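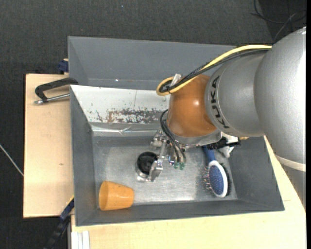
Figure 6. Arm over the larger compartment, with the cup, the hairbrush and the round object on the metal floor.

4.3 Recording a pick session

1. Open Predby and choose New session. Enter the operator's name and the bin number.
2. Place the objects in the larger compartment only. Leave the upper compartment empty.
3. Check that the clamps hold the bin firmly against the boards.
4. Guide the gripper to the first object and press Record. Stop the recording once the object has been lifted and released.
5. Mark the attempt as Good, Missed or Dropped. Keep missed attempts, as the training set needs them.
6. Rearrange the objects by hand after every attempt. Lay cups on their side in some attempts.
7. Save after 100 attempts. A full set for one bin is 500.

Caution: Press Hold before reaching into the bin.

Note: Brushes are often gripped badly by the handle. Record both handle and head grips.

Note: Sessions saved under the old Morsy format must be converted before upload. Ask Naima Radwan for access.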